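Ticket 773 – left hand gripper drops out during table setting task
Site: Dundale
Raised by: Kellumholm bench team
Status: open, waiting on part

Fault
The left gripper stops reporting jaw width partway through a take. Video carries on, so the operator sees nothing wrong. The Loltlow logger shows a gap of about 350 ms, then error 101, and the width stays frozen at its last value. The right gripper is not affected.
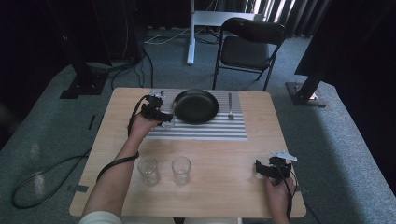
The dropout has only been logged while the left arm is reaching over the placemat with a glass in the jaws. It has not been logged with the arm held close to the body. Four takes have been marked as unusable.

Checks so far
1. Restarted the logger. No change.
2. Swapped the two cables at the Brandão hub. Fault stayed with the left gripper, so the hub port is ruled out.
3. Opened the jaws over bare table and left them still. Width reading steady – no error.

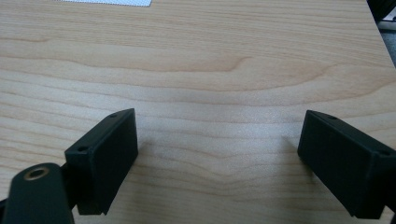 4. Flexed the cable by hand at the gripper end. Error 101 came back at once.

Next action
Replace the left cable and add strain relief at the wrist. Do not use the left gripper for recording until this is done.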